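Progress report to the Hedegaard Fund
Land and boundary mediation, Urkent district
Submitted March 15, 2026

This report covers the second period of the grant. It follows the headings in the agreement, except that training and outreach are taken together because the same staff did both.

Cases

We opened 68 new cases in the period. Most concern the line between two family holdings. A smaller group involves land that was sold twice, usually once by a family head and once by a younger relative who believed he had the right to sell. These take longer, and we now ask for all receipts and witness statements before the first sitting.

The backlog from the first period is smaller but has not been cleared. Five of the older cases are still before the district court, and we can't sit on them until the parties agree in writing to withdraw. Two families in Grilteo have said they will. We have not received the letters.

Attendance at sittings was good through the dry months and fell off in July, when people were on their farms. We moved several sittings to early morning, which helped in Grilteo but made no difference in Venden.
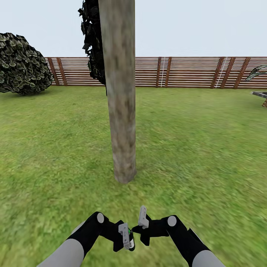 Records

The claims register was started with 585 entries copied from the old paper books. It now holds 1655. Each entry has the names of the claimants, the neighbors on each side, and a sketch of the boundary agreed by both parties. Where the parties could not agree, the entry is marked open and both versions are kept.

The Venden books were in worse condition than we reported last time. Several pages are missing, and the elders' council there has asked to review the copied entries before they are treated as final. We agreed to this. It will push the Venden work into the next period.

Training and outreach

Mediators from all three towns completed the course on taking statements. The session on inheritance claims was postponed and will be held at Urkent. Radio announcements ran as planned. Women's groups asked for a separate meeting on widows' land, and we held one in each town.

Budget

Spending is close to plan. Transport is over - fuel cost more than we allowed - and printing is under because the Venden register has not gone to press. We request permission to move the unspent printing money to transport. A line-by-line statement is attached.

Next period

Finish the Venden review, hold the inheritance session, and send the printed registers to the Grilteo and Urkent councils.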